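# 评测：Kela 双臂方块整理策略，数字好看，结论我先保留

Kela 这套东西上个月在我们几个做操作学习的人之间传得很快。卖点一句话能说完：用少量双臂遥操作示范，先学一个“谁来抓”的分配模块，再学“怎么抓”的动作模块，桌面上方块随便摆，两只手自己商量着收拾。作者是 Kenneth Lagman 和 Renato Espiritu，代码、权重、示范数据都放出来了，这一点先给好评，现在愿意连失败录像一起公开的组不多。

我花了两个多星期读代码、跑复现，下面是使用感受。先说明我的偏向：凡是用方块做主实验的双臂论文，我都会先打个折扣再往下看。

## 方法本身

分配模块吃一张俯视方向的图，输出每个物体归左手还是右手，外加一个先后顺序。动作模块是常见的动作分块预测，没有太多新东西。论文花了很大篇幅讲两者联合训练的好处，说分配模块能从动作模块的失败里学到“这块我够不着”。

听起来合理。可我把联合训练关掉，分配换成一条最笨的规则（离哪只夹爪近就归哪只），成功率掉得很有限，落在不同随机种子的波动之内。论文里的对照组是随机分配，这个对手太弱了。最近距离规则写出来也就几行，为什么不比？附录翻到底也没看到。

## 复现结果

训练数据一共 148 条示范，按作者给的配置跑，单卡大约 10 小时收敛，这部分和文档写的一致，没有坑。环境安装也比我预想的顺，唯一麻烦的是标定脚本把坐标系方向写死了，两只臂的底座如果装在桌子同一侧，得自己改一处符号，README 里没提。

测试我跑了 61 次。整体成功率比论文报的低一截，但还在可以接受的范围，我不打算拿这个做文章，换一套夹爪指尖就可能差这么多。值得说的是失败的分布：

- 方块落在两臂工作区交界处时，失败明显变多。两只手会同时起步，然后一只停下来等，等到超时。
- 方块转了角度的时候，夹爪常常压着棱角下去。动作模块显然没见过多少斜着放的样本。
- 颜色换成示范里没有的，分配模块还算稳，这是我比较意外的优点。

第一条最要命。协作是这篇论文的标题词，而交界区恰恰是唯一需要协作的地方。剩下的情况，左边归左边，右边归右边，两只单臂各干各的也能完成。作者在讨论部分把这种停顿叫做“保守的礼让行为”，我读到这里笑了一下。超时就是超时。

## 和别的方案比

手头能比的有两个。Gondov 用的是集中式策略，一个网络直接出两只手的动作，训练慢，调参烦，但交界区很少卡住。Flatgate 走规划路线，抓取位姿靠检测给，规则写得死板，遇到没见过的物体就歇菜，可是在方块上，它稳得让人有点尴尬。如果任务真的只是几个颜色分明的小方块，我看不出为什么不用 Flatgate。

Kela 的支持者会说，方块只是起点，方法可以推广到衣物、餐具、线缆。也许吧。项目页上确实挂着一段叠毛巾的视频，只有一段，没有次数，没有成功率，我没法当成证据。Cheetham 那个基准里有现成的不规则物体，下载就能用，他们没有跑。

还有评价指标。论文的“成功”是指方块离开原位并进入目标区域，中途碰倒、推走别的方块不扣分。我按更严的标准重新数了一遍他们公开的录像，成功率要往下走。放宽标准没有问题，但应该写在表格旁边，现在它藏在附录的一个脚注里。

## 值得用吗

想找一份干净的双臂模仿学习代码来改，值得。数据格式清楚，日志齐全，训练中断后能接着跑，比 Gondov 那堆脚本强太多。我组里的新生已经拿它当入门练习了。

想直接用它的结论，也就是“学习式分配显著优于规则分配”，我劝等等。至少等他们补上最近距离这个基线，再把交界区的结果单独列一张表。我在代码仓库里提了问题，Espiritu 回复得很快，态度也好，说 11 月的版本会加，顺便承认随机对照是赶截稿时留下的。加了之后如果优势还在，我会回来改这篇的评分。

目前给分：代码四星，论文主张两星。

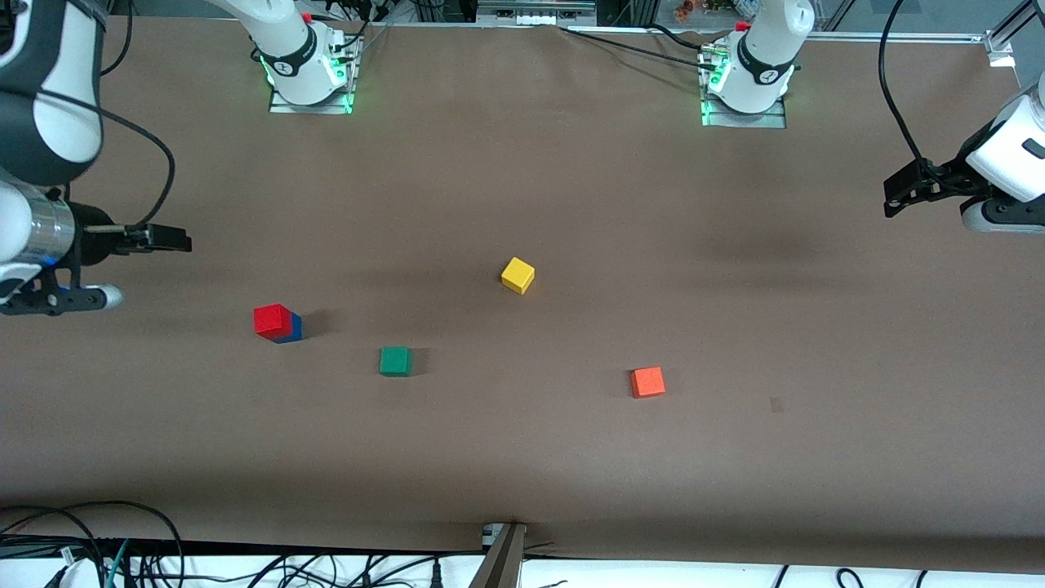

*图：双臂与桌面上的 4 个方块，黄、红蓝、绿、橙。*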